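Belleo Bendable Curtain Track for Bay and Bow Windows

$147 per kit, white or charcoal

If you've ever tried to hang curtains in a curved bay, you'll know why we're so fond of this one. The Belleo bends by hand, cold, on the living room floor, and it holds the shape you give it. No heat gun, no mitred corners, no joiners for the gliders to catch on halfway round. We've stocked a fair few bay tracks over the years and this is the one we keep putting up in our own houses.

The track comes as a single 4000 mm length of aluminium, coiled very loosely in a flat box (it's a big box — please measure your hallway as well as your window!). Cut it down with an ordinary hacksaw and tidy the end with a file. Gresislow, who make it, rate the tightest bend at a 50 mm radius, and that's tighter than almost any bay will ask of it. A gentle bow is even easier, just go slowly and work along the length a little at a time. If you lean on one spot you'll get a kink, and a kink is very hard to take out again.

What's in the kit

Track, 4000 mm
Gliders, pack of 18, with extra packs sold separately
Ceiling brackets and screws
Two end stops
Paper for making your template

About that template. Do make it! Push the paper up against the ceiling inside the bay, crease it along the wall, then lay it on the floor and bend the track to match. Old bays are hardly ever the same on both sides, so mark which way up it goes and which end is left. Keep the line of the track far enough into the room that the curtain clears handles and any sill that sticks out, and if you have casements that open inward, swing them right round before you settle on a position.

Curtain weight matters too. The Belleo is happy with sheers, lined cotton and most linens. For heavy interlined velvet we'd go up to the Temba, which has a deeper channel and metal rollers, though it needs a wider curve and a second pair of hands.

Pinch pleat, pencil pleat and wave headings all work. Wave looks gorgeous on a curve — the folds follow it round and stack back neatly at each end — but you'll need the cord-spaced gliders, so pick those from the menu when you order.

The brackets click in from below, so you can take the whole track down to paint the ceiling and pop it back up afterwards. A quick wipe of silicone spray inside the channel once a year keeps everything gliding. Please don't use cooking oil, it goes gummy and collects dust.

Bare windows, before you cover them up

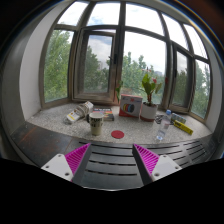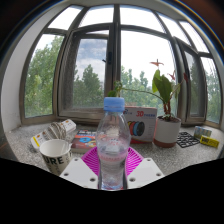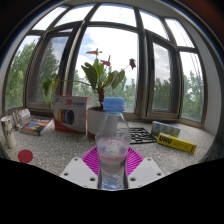
Last photo: curved bay with dark brown frames and a speckled sill.

Related items

Temba Heavy Duty Bay Track
Belleo Extra Gliders, pack of 18
Belleo Cord-Spaced Gliders for Wave Heading
Peltora Sheer Curtain Fabric, by the metre
Peltora Tie-Backs, pair

© Gresislow Window Furnishings. All rights reserved. Contact us | Delivery and returns | Back to top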